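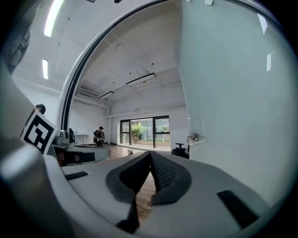 *The big room at Lilach, lights on, somebody already in the good chair.*

# The Room with the Floor

## 1. Ceiling

I loved the ceiling first, and I know how that sounds. I had come up the hill from Ota with a rolled map under my arm and a sandwich in my pocket, expecting the kind of building where you whisper, and then I looked up and there were all those lights! Long ones, flat ones, hung with no pattern I could find, as if each had been put up by a different person on a different good day. The air conditioner sat high on its wall like a cat on a wardrobe.

"You're the one from Urkero," said the person in the cap, without getting up.

I said I was. Urkero was a puppet theater with 50 seats and a leaking roof, and we had until March to find it a new home. I had seen eight rooms already. One smelled of fish. One had a pillar exactly where the king would have to die.

"What do you need?"

"A floor," I said. (I had a list, a long one, and all of it flew out of my head.) "You can't do the Dambrauskienė dance on carpet. The feet have to knock."

The Dambrauskienė dance is the best thing we do. It has been passed down for 100 years, or so the program says, and it belongs to a small wooden widow who falls in love with a thunderstorm. She dances him down out of the sky. When it goes well, you hear her shoes before the curtain opens, tock, tock, tock, and every child in the place stops chewing.

The person in the cap thought this over for a while.

"Floor's wood," they said. "Go and knock on it."

So I got down on my knees in my good pants and knocked. Oh, it was a lovely sound! Round and brown and a little bit cross, the very voice I would have given the widow if she had ever been allowed to speak. I moved along and tried another board, which was lower, and another, which was lower still, and by the time I looked up I had crawled far enough to play most of a tune.

"There's more through there," said the person in the cap. "Mind the door, it's got opinions."

The door's opinion was that you should wait. It was the frosted kind, and it turned whatever stood behind it into a rumor. I put my face close and saw a dark smudge that could have been a coat or a bear. I thought of the thunderstorm, which we had been making out of a bedsheet for years, and how much better he would look as a smudge like that, growing and growing behind the glass while the widow tapped away in front.

I was so pleased with this that I forgot to go in.

"It's a lever," the person called. "You push down."
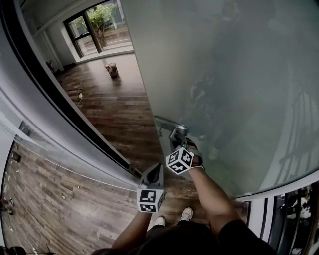 ## 2. Window

More floor! Warm planks going all the way back, and at the far end a window so big it seemed to have been meant for a different house. Trees stood outside it, very green, with a stretch of paving where an audience could stand around afterward and argue about the ending.

A little bucket with a red-and-white label was standing on the boards as if it had been told to hold the spot. I walked up to it. I turned to face the door and imagined two rows of small chairs, then more rows, then the aunts at the back who always bring knitting.

Then I took the widow out of my jacket. I hadn't told anyone I was carrying her. I unwound her strings, let her feet hang an inch above the wood, and lowered her beside the bucket.

Tock.

From the big room came the creak of a chair, and then footsteps.

"Do that again," said the person in the cap.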